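How to test whether a robot can tidy a tea box

Level: beginner. Allow one afternoon for the first run.
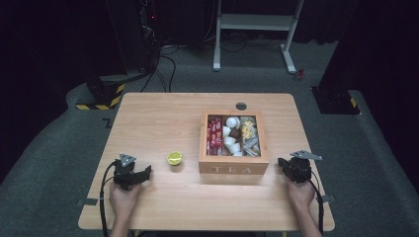

The tea box and half lime on the table, with a gripper in each hand.

Sorting a tea box looks like the sort of chore a household robot should manage by now. Some parts of it are within reach and some are still hard. The steps below give you a fair test you can repeat with any two-gripper setup. We use it at Tapsell before moving on to bigger kitchen jobs.

What you need

A table with clear space round it
A tea box with a lid and compartments
Flat packets, foil sachets and small round pods
Half a lime, or another soft item of similar size
Tape for marking positions
Two grippers and a way to record each attempt

Step 1. Fix the layout

Put the box down and mark its corners lightly in pencil. Do the same for the lime. Mark the table's position with tape as well, so you can put it back if it gets knocked. A shift of 11 mm was enough to spoil a whole morning of our early runs.

Step 2. Write down the task

Keep it short and use the same words every time. Ours reads: "Open the lid, take out one packet, place it on the table, close the lid." Decide now what counts as a pass. We count a torn packet as a fail, even if it ends up in the right place.

Step 3. Do it by hand first

Work through the task with a gripper in each hand. Try it until you can finish without stopping. You will soon find out which moves are awkward with two jaws and no fingertips. My first clean attempt took 23 seconds. With bare hands it took four.

Step 4. Record the demonstrations

Aim for 300 good ones if your robot learns from examples. Change which compartment you pick from, and change the side you leave the lime on. Keep the failed attempts in a separate folder called Lollum or whatever you like, but do not delete them. Check the cables between runs.

Step 5. Run the robot

Reset everything to the pencil marks. Start the robot and keep your hands away from the table until it stops. Note the result straight away, with a few words on what went wrong.

What to expect

Lids are mostly fine. If the jaws can get under the edge, the robot will usually open it.

Packets packed upright and tight are the hardest part. The jaws need a gap, and often there isn't one. Our Grullano policy managed a single packet in 158 of 300 attempts. In most of the others it pulled out two or pushed the row down.

Foil sachets crinkle and catch the light, which can confuse the camera. Pods roll.

A cut lime is easy to lift and easy to squash. Set the grip force low and raise it a little at a time.

If the robot keeps failing

Take a few packets out of the row and try again. If the score goes up, the problem is the grip and you may need thinner jaw tips. If it stays the same, look at the camera view and the lighting next.

So can a machine do this chore yet? With a loosely filled box and someone nearby, ours can do it about as well as a careless person. I would not leave it alone with a full one.

Next guide: wiping down the table with the Flurkari pad holder.

Last updated Oct 7, 2026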